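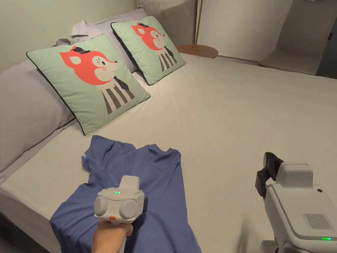
Mirjam Jacobs objetó, con el primer borrador delante, que una demostración con pinza de mano no dice nada del robot mientras no se sepa dónde estaba el robot, y que por tanto la sección 3 medía la destreza de quien demuestra. Objeción aceptada en parte. De ahí esta reescritura.

3.2 Recogida de demostraciones sobre superficies blandas

Prendas sueltas sobre cama hecha. Camisetas, camisas de cuello, alguna funda. La elección de la cama frente a la mesa no es decorativa: la sábana cede, se arruga con la prenda y arrastra pliegues que la segmentación confunde con bordes de tela. En mesa rígida el error de estimación del punto de agarre era pequeño y poco informativo. Sobre colchón crece, y crece de forma desigual según la distancia a las almohadas.

El demostrador lleva la pinza Prumilell en la mano derecha. El brazo del robot permanece montado junto a la cama, parado, con los dedos dentro del campo de la cámara de cabeza. En la versión anterior del protocolo se retiraba antes de cada toma. Ya no. Con el efector a la vista disponemos de una referencia visual común entre demostración y ejecución, y la política no se encuentra por primera vez con unos dedos negros en la imagen el día de la prueba (véase Fig. 3).

Figura 3. Demostración con pinza de mano sobre una camiseta azul extendida sobre la sábana; a la derecha, el efector de dos dedos. Los cojines estampados y la camisa gris de la almohada se tratan como distractores.

Respecto a los distractores. Se dejan, no se ordena la habitación. Los cojines dieron guerra en la fase piloto: el contraste del estampado atraía los candidatos de agarre del detector base, sobre todo con prendas de color liso. La camisa sobre la almohada es el caso difícil, otra prenda válida pero no objetivo. El objetivo se fija por indicación verbal al comienzo del episodio y queda anotado en los metadatos. Sin esa anotación la tarea es ambigua y hubo que descartar las primeras sesiones de octubre enteras.

Conjunto final: 2982 episodios, tomados por 7 demostradores en 8 habitaciones. Cada episodio comienza con la pinza fuera de la prenda y termina al soltarla. Nada de recortes manuales a mitad. Los tramos sin movimiento se conservan, aunque Orakzai (nuestro módulo de alineación temporal) los comprime antes del entrenamiento. Compresión sin pérdida de los instantes de apertura y cierre, que se copian tal cual.

3.3 Alineación entre pinza de mano y efector

Aquí la parte discutible. La cabeza de la pinza y los dedos del robot no comparten geometría, de modo que no se transfiere la pose completa. Se transfiere el punto medio de cierre, la dirección de aproximación y el estado abierto/cerrado. La orientación de la muñeca la resuelve el planificador Avia con los límites articulares del brazo. Gijs Michiels propuso aprender también la muñeca a partir de las demostraciones; se probó y la política copiaba giros cómodos para una mano humana e inalcanzables para el brazo. Abandonado.

La pérdida tiene tres términos: posición, dirección y cierre. El peso del tercero se fijó a mano. No hay estudio de sensibilidad y debería haberlo, queda para la versión larga.

3.4 Resultado

Con el efector visible en entrenamiento, la política elige la prenda indicada con más frecuencia que con el efector retirado, y la diferencia se concentra en las escenas con una segunda prenda presente. Sobre cama sin distractores no se aprecia mejora. Interpretacion prudente: la referencia visual ayuda a situar el brazo respecto a la escena, pero no mejora la lectura de la tela. Los fallos restantes son casi todos de un tipo, el cierre pellizca prenda y sábana a la vez. Kyung-tae Son revisó esos episodios uno a uno y en la mayoria el punto elegido era correcto, fallaba la altura.

Sobre la objeción inicial: las cifras por demostrador van en el apéndice, separadas, y el orden entre condiciones se mantiene para todos ellos. Lo que no podemos descartar es un efecto de habitación. Fenna Dekker prepara la partición correspondiente.

Contacto: grupo de manipulación, Erngate | Versión 2022-12-11 | © Los autores | Volver arriba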